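工单：Hellcombe客场对Wynne，三处终场比分不一致
提交方：联赛技术统计组　　受理方：Centon赛事数据平台　　优先级：中（我们填的是高，被改了）

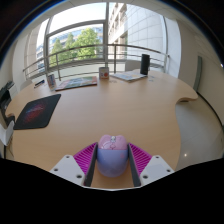 问题描述

比赛结束后，纸质记录表上Hellcombe得102分，Wynne得70分，两队队长和裁判都签了字。Centon后台的球员个人得分逐个相加，Hellcombe也是102。可同一个后台的球队总分写的是100，对外的赛况网页、积分榜和自动生成的战报全部跟着写100。差2分。

胜负没有受影响，这一点受理方在第一封回复里就强调了，还说“影响有限”。我们不认同这个判断。本联赛同积分球队先比相互战绩，再比净胜分，Hellcombe现在和Pronton同积分，净胜分少算2分，排名就可能不同。而且一个把加法做错的系统，这回错在一场大胜里没人着急，下回错在一场一分球里呢？

单节比分如下，前面是记录表，后面是网页。

Hellcombe
第一节　27　27
第二节　24　24
第三节　28　26
第四节　23　23
合计　　102　100

Wynne
第一节　15　15
第二节　19　19
第三节　20　20
第四节　16　16
合计　　70　70

可以看出只有第三节Hellcombe一格不对。

使用环境：记录台笔记本，Centon现场录入端，场馆有线网络。计时器信号自动接入录入端。比赛中记录台没有重启过程序，没有切换过账号。

处理记录

19:42　我方
提交工单，附记录表扫描件、后台导出的逐回合文件、网页截图。请受理方说明总分是从哪里取的：是逐回合相加，还是单节相加，还是另外存了一个数。

20:05　受理方
自动回复。建议清除浏览器缓存后重新打开页面。

20:11　我方
清了。换了一台电脑，又用手机流量打开，都是100。另外提醒一句，后台导出文件里的球队总分也是100，导出文件没有浏览器缓存这回事。

20:50　受理方
初步判断为现场网络延迟，部分数据包未能及时上传，建议等待同步完成。

20:58　我方
对这个说法有疑问。如果那次进球没有传上去，个人得分里就不该有它，可5号球员的个人得分和记录表完全一致，逐回合列表里也能查到这一球。数据显然到了服务器。请解释网络延迟怎样做到只丢总分、不丢个人得分。
录入端右上角的同步状态，我们赛后看的时候是绿色，待上传条数为零。

21:30　受理方
请再等待一段时间。

次日 9:15　我方
等了一夜，还是100。

战报里那句“Hellcombe以100分轻取对手”已经被两家俱乐部的账号转发，Hellcombe那边来问为什么他们的得分少了。他们赛后更衣室里庆祝的就是破百之后的那一记，我们总不能回复说请清除缓存。

9:40　受理方
已转技术人员。技术人员初步查看后认为，可能是记录员在录入时误操作，例如重复点击后撤销，建议加强记录台培训。

9:55　我方
培训可以加强，但请先把依据拿出来。操作日志在贵方服务器上，有没有重复点击、有没有撤销，一查便知，不需要用“可能”。
我们问过当晚记录台，又对了比赛录像，第三节最后一次进攻的经过是这样的：
5号在右侧底角接球，突一步后中距离出手，球在空中时终场灯亮，球进。
主裁判先示意进球有效，随后和副裁判在记录台前商量了一会儿，维持有效，两分。
记录员等裁判最后确认才录入，这是我们的规程要求的，不是误操作。
录入时计时器已经是00:00，录入端也已经自动跳出“第三节结束”的提示。

换句话说，这一球是在该节“结束”之后补录进去的。怀疑问题就在这里。

11:20　受理方
收到。经查操作日志，没有重复点击，也没有撤销。

11:24　我方
谢谢。请在工单里把“误操作”这个初步结论划掉，免得月底汇总的时候又算到记录台头上。

13:10　受理方
已修改。技术人员建议尝试“重新计算本场数据”功能，入口在后台的比赛管理页。

13:25　我方
点了。进度条走完，提示“重新计算成功”，总分还是100。
我们对“成功”二字持保留意见。
顺便说，重新计算之后，Wynne的抢断数据顺序变了，数值没变，只是球员排列从号码顺序变成了别的顺序，看不出规律。不确定和本问题是否有关，先记在这里。

复现

受理方一直说在自己的环境里没有看到同样现象，也没有说明测的是什么步骤。下午我们自己用演练账号建了一场测试赛，主队填Pronton，客队填Wynne，球员随便填。

测试一：第一节剩余时间还有很多，录入主队5号两分命中。
结果：个人得分加2，单节加2，总分加2。正常。

测试二：把计时走到00:00，不点任何确认，在“本节结束”提示弹出之前录入一个两分。
结果：正常。不过这个空档非常短，手慢一点就赶不上。

测试三：计时到00:00，提示弹出，点“稍后确认”，再录入一个两分。
结果：个人得分加2，逐回合列表里有，单节和总分都没有加。与比赛当晚一致。

测试四：同测试三，但提示弹出后先点“确认结束”，再从逐回合列表里用“插入事件”补录。
结果：单节和总分都加了。正常。

测试五：同测试三，把两分换成罚球。
结果：单节和总分没有加。说明和投篮类型没有关系。

测试六：同测试三，录入的是犯规。
结果：球员个人犯规加了，全队本节犯规没有加。这一条比得分还要麻烦。全队犯规达到5次以后是要罚球的，记录台如果照着屏幕看，会少算。节末的犯规本节用不上，所以平时看不出来，但第四节末的犯规在加时赛里要继续累计。

测试三连做了几遍，每遍都出现，不是偶发。

15:50　我方
以上测试结果和录屏已上传。目前的推测：提示弹出、又没有确认的这段时间，系统认为上一节已关闭、下一节还没有打开，这时录入的事件不属于任何一节。个人数据直接累加，所以不受影响；总分是四节相加得来的，所以漏掉。
这只是从外面看出来的推测，贵方有代码，请核实，不要照抄我们这一段当作结论发回来。

16:35　受理方
感谢反馈，您的分析与我方技术人员的判断一致。

16:40　我方
请问技术人员是什么时候作出这个判断的？上一条判断是误操作，再上一条是网络延迟。
另请给出事件记录里“所属节次”这个字段的实际值，我们导出的文件里这一列被隐藏了。

17:30　受理方
该进球事件的所属节次字段为空。技术人员确认，“稍后确认”状态下录入的事件不会写入节次。“重新计算”功能按节次汇总，因此对空值事件无效。

17:38　我方
这个答复我们接受。它能解释当晚的数字，也能解释重新计算为什么没用，测试二和测试四也对得上。
需要追问的有下面几件。

第一，本场数据什么时候改正。网页、积分榜、战报三处都要改，请不要只改网页。
第二，本赛季其他比赛有没有同样的空值事件。每一节最后一攻压哨进球并不罕见，我们不太相信整个赛季只碰上这一场。
第三，程序什么时候修。
第四，受理方最初说的“测试环境未见异常”，测的是哪一种步骤。

18:20　受理方
第一项今晚处理。第二项需要编写查询，预计本周内答复。第三项已列入下一版本计划。第四项，测试环境中默认关闭了“稍后确认”按钮。

18:26　我方
也就是说测试环境里没有出问题的那个按钮。记下了。

21:05　受理方
已为该事件补填节次。请刷新页面查看。

21:12　我方
网页：102比70，第三节28。正确。
后台导出文件：102。正确。
积分榜：Hellcombe总得分仍是旧数，净胜分没有变。
战报：标题改成了102，正文第二段还是100，“领先优势在第三节末一度停滞”这句也还在。录像里第三节末Hellcombe刚刚投进压哨球，停滞从何说起？估计是按旧的单节得分套出来的句子，请一并重新生成，或者干脆删掉。

21:40　受理方
积分榜每日凌晨自动更新。战报已重新生成。

第三日 8:50　我方
积分榜净胜分已更新，Hellcombe比昨天多2，与我们手算的一致。
战报正文改了，但重新生成之后，比赛地点变成了Hellcombe主场。这是客场比赛，在Wynne的球馆打的。昨天的旧版里地点是对的。

9:30　受理方
地点已手动更正。

9:33　我方
看到了，正确。“手动”的意思是不是下次重新生成还会错？

9:58　受理方
战报模板读取主客队的逻辑与本工单无关，建议另开工单。

10:02　我方
已另开。

查询结果（受理方提供，我方核对后附上）

受理方查询了本赛季全部已完成比赛，除本场外，又找到5条节次为空的事件。其中得分事件2条，其余是犯规和一次失误。

得分的两条都在Pronton的比赛里，一条是罚球，一条是两分。我们调出纸质记录表逐场核对，两场的胜负都不变，罚球那一场的分差要改。Pronton的净胜分因此也要动，和Hellcombe的先后关系重新算过，暂时没有变化。后面还有比赛，谁也不敢说最后不会用到这一分。

犯规的几条都不在第四节末，没有影响加时赛。这里只能说运气不错，看不出系统在其中起了什么保护作用。

需要说明，这份查询只能找出“节次为空”的事件。如果还有事件被写进了错误的节次，它是查不出来的。受理方说不会有这种情况。我们抽查了几场有压哨球的比赛，目前没有发现，但抽查就是抽查，不等于全部核对过。

临时办法（修复版本上线之前，各场记录台照此执行）

计时到00:00以后，提示框弹出时不要点“稍后确认”。裁判还在商量，就让提示框停在那里，先在纸质表上写。
裁判确认之后，点“确认结束”，再到逐回合列表用“插入事件”补录，节次手动选刚结束的那一节，时间填00:00。
每节结束对一次：纸质表单节得分，录入端单节得分，两个数必须相同，不同就当场找出来，不要留到赛后。
犯规同样要对。全队犯规以纸质表为准，屏幕上的数字只作参考。
赛后签字前，把录入端的球员得分相加，和球队总分比一下。以前总觉得这一步多余。

有球馆问能不能直接把“稍后确认”按钮隐藏掉。受理方答复说设置里没有这个选项。测试环境可以关，正式环境不能关，原因没有说明，已追问。

修复版本验证

受理方通知新版本已推送，更新说明里写的是“优化了节间数据录入体验”。我们认为这是修正了漏算得分的错误，说不上优化体验，已要求改写，未获同意。

用原来的测试赛步骤重做：
测试三　单节、总分均加2。通过。
测试五　通过。
测试六　个人犯规、全队犯规均增加。通过。
测试六延伸，第四节末录入犯规后进入加时　全队犯规继续累计。通过。
新增测试七，提示弹出后拔掉网线，录入两分，再插回　个人得分先加，总分过一会儿才加上，最后一致。通过，但中间有一段时间两处数字不同，赛况网页上看得到。
新增测试八，点“稍后确认”后直接关闭录入端再打开　事件还在，节次正确，但提示框没有再弹出，第二节迟迟不开始计数，要手动进菜单启动。不算通过。

测试八的情况已回复受理方。受理方认为正常比赛中不会有人在这个时候关程序。我们认为笔记本没电、死机、被人碰掉电源都是正常比赛中会发生的事。

当前状态

受理方要求关闭工单，理由是原问题已解决。我方同意原问题已解决，不同意关闭，工单状态改为“观察”。
未完成的有测试八、正式环境隐藏按钮的设置，以及更新说明的措辞。
临时办法中每节核对纸质表这一条继续执行，新版本上线后也不取消。
下一场用新版本的比赛是Pronton主场对Hellcombe，赛后由我方把记录表扫描件和后台导出文件一起附到本工单。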